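De: Kiều Hà
Para: lista Cocina al aire libre
Asunto: Re: Plancha Grondo, quemador lateral
21 de octubre

Châu Cao escribió:
> Tengo la plancha Grondo de dos quemadores y el de la izquierda
> calienta menos. ¿Alguien ha cambiado el regulador? En Zindetti
> me piden 138 euros por la pieza.

Estimado Châu:

Yo tuve el mismo problema con la mía. Antes de comprar el regulador, le recomiendo desmontar el quemador y limpiar los orificios con un alambre fino. Mi tubo tenía grasa hasta la mitad. La pieza de Losunex, referencia 533, también sirve, pero hay que pedir aparte la junta.

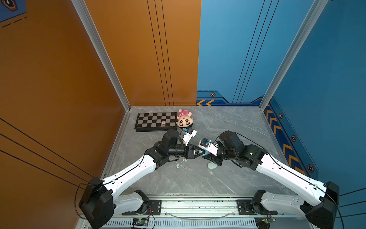
Los dos brazos, con una pieza azul claro entre las pinzas.

Para la grasa vieja uso agua muy caliente y jabón, y dejo el tubo hasta 5 horas en remojo. Séquelo bien antes de montarlo.

Un saludo cordial,
Kiều Hà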